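Muka Play Kitchen
Set-up and Care Guide

Section 4: Fitting the sink and setting out the play food

Before you start

Finish Section 3 first. The cabinet should be standing upright on a level floor with all four feet touching. You will need the Phillips screwdriver from Section 2, a soft cloth and the bag marked D.

CAUTION: Small screws are a choking hazard. Keep bag D away from children until this section is complete, and count the screws before you open the next bag. There should be 16.

4.1 Fitting the basin

1. Lay the white countertop face up on the cabinet. The rounded extension goes on the right-hand side.

2. Lower the grey basin into the opening from above until the rim sits flat all the way around. If one corner stays up, lift the basin out, turn it end for end and try again.

3. From underneath, turn the four plastic clips inward so they grip the counter. Finger-tight is enough. Do not use pliers.

4. Push the black tap down into the hole behind the basin. The spout should reach forward over the sink. Secure it from below with the large nut.

NOTE: The tap is for pretend play only and does not connect to water. The drain is moulded into the basin and does not open. If your child likes to play with real water, add no more than 100 mL and tip it out by lifting the basin when play is over -- water left under the rim will swell the wood panels.

4.2 Checking the backsplash

5. Look along the join between the tile-print backsplash and the counter. A gap of 1 mm is normal. If it is wider, loosen the two upper screws on the side panel, press the backsplash down and tighten them again.

6. Wipe the printed surface with a dry cloth. Solvents and scouring pads will take the tile lines off.

4.3 Setting out the play food

7. Wash the play food in warm soapy water before first use and let it air-dry on a towel.

8. Leave the sink uncrowded. One plate fits flat beside the drain with room for a small hand to reach in. Other pieces can stand on the counter, such as the corn between the stovetop and the sink, or the croissant along the front edge.

The green plate with the grapes on it is lying in the basin, to the right of the drain.
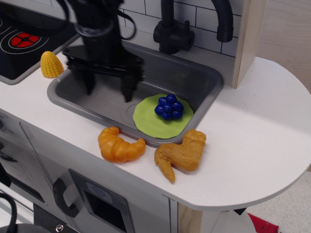

4.4 Cleaning and storage

9. Wipe the basin and counter with a damp cloth after play. Dry the rim last.

10. Store the play food in a box with a loose lid. Check the grapes now and then, and throw the bunch out if a bead has cracked or come away.

11. Retighten the clips under the basin every few months -- more often if the kitchen gets moved from room to room.

For missing parts, quote the number 142 and the letter on the bag when you contact Redbridge Toys.

Continue to Section 5: Cupboard doors.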